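Slotted Screwdrivers: Fit, Dressing and Storage

Updated 14 Jun 2020

Most damaged slotted screws are the result of a poor fit between blade and slot. A worn or undersized tip bears on two small points at the corners of the slot, and the metal there gives way first. The notes below apply to ordinary hand screwdrivers with flared or parallel blades.

Choosing the size

The blade should fill the slot from end to end and from wall to wall. If it rocks when turned lightly, go up in thickness. If it extends past the head, it will score the surface as the screw goes home, so go down in width. Width and thickness do not always increase together between makers. A Dunne and a Zurkitz of the same nominal width may seat differently in the same screw, and it is worth trying both.

Clean the slot before judging the fit. Paint can be lifted with a scriber or an old hacksaw blade held at a low angle.

Turning

Hold the shaft in line with the screw and press before turning. For a painted or rusted screw, tighten a fraction first, then reverse. Apply penetrating oil and leave it for 25 minutes before the second attempt. Long shafts make it easier to see whether the tool is square to the work, but they also magnify any tilt. 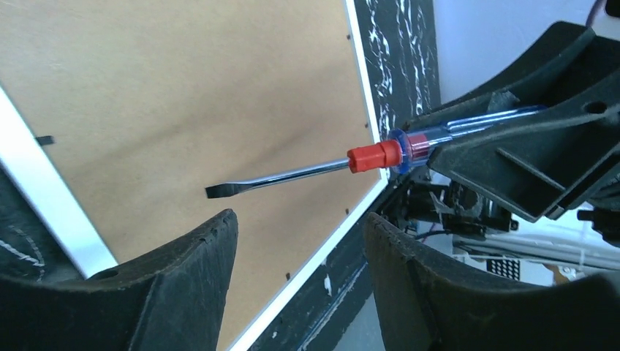 Dressing a worn tip

1. Clamp the shaft in a vise with the tip upward. Use soft jaws.

2. File straight across the end with a fine flat file until the rounded corners are gone.

3. File both faces evenly. Check against a screw of the intended size – the tip should enter with slight resistance.

4. Remove the burr with 1000 grit paper on a flat block. Leave the edge square. A sharpened edge rides out of the slot.

A bench grinder is faster but can soften the steel. If one is used, touch the tip to the wheel briefly and dip it in water between passes. A tip that has turned blue should be filed back to bright metal.

Storage

Wipe shafts with a lightly oiled rag before putting them away for the season. Plastic handles should be kept off solvents, including most brush cleaners. Racks with the handles up save space – tape a size label to the butt of each one.

Notes by Nandi Mokoena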